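Section 6: Setting Up Your Pinto Audio Guide for the Lakurside Walking Tour

Your welcome pack was handed to you at the Pornent desk along with a map, a ferry voucher and more enthusiasm than most people can use before breakfast. Set up the guide the evening before you walk. The desk opens at 8, the first ferry leaves shortly after, and the line between the two is made up entirely of people who planned to do this in the morning.

1. Press and hold the side button until the screen lights up. If it doesn't, charge the guide overnight and try again. Shaking it has been tried.

2. Choose your language. The guide speaks 16 of them, and in all of them it mispronounces Pedau.

3. Enter the booking number printed on your ferry voucher. The number on the map is the map's own and will get you nowhere.

4. Select your route. The Harbor Loop takes 2 hours. The Ridge Route takes 6, including lunch, and does not get shorter if you skip lunch.

Note: You can change routes until the ferry docks at Pedau. After that the guide considers the matter closed, and you will need to see Lilla Orbán at the landing office. 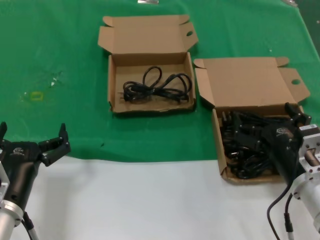

Fig. 6-1. Open cardboard box with coiled black power cord.

5. Set the volume while standing outdoors. A level that suits a hotel room will lose every argument with a gull.

6. Turn on Stop Alerts. The guide chimes when you come within 40 feet of a story. Wait for the chime, stand still and let it finish. Walking off in mid-sentence makes it start over, with no sign of resentment but at full length.

7. Lock the screen and hang the guide around your neck.

CAUTION: Do not follow the guide's directions on the ridge in fog. It knows where the path is. It has no idea where your feet are.

CAUTION: The guide is not waterproof. The ferry's front deck is not dry.

Note: The Thursday market closes the lower half of the Harbor Loop. The guide will tell you to turn left through a cheese stall. Go around by the church steps and it will catch up with you at the fountain.

Returning the guide

Hand it in at either desk before the last ferry. From October on, the Pedau desk shuts at 4, whatever the sign says. Jinlong Lü, who recorded the English commentary, asks that comments on his jokes be written on the back of the return slip. The space provided is small.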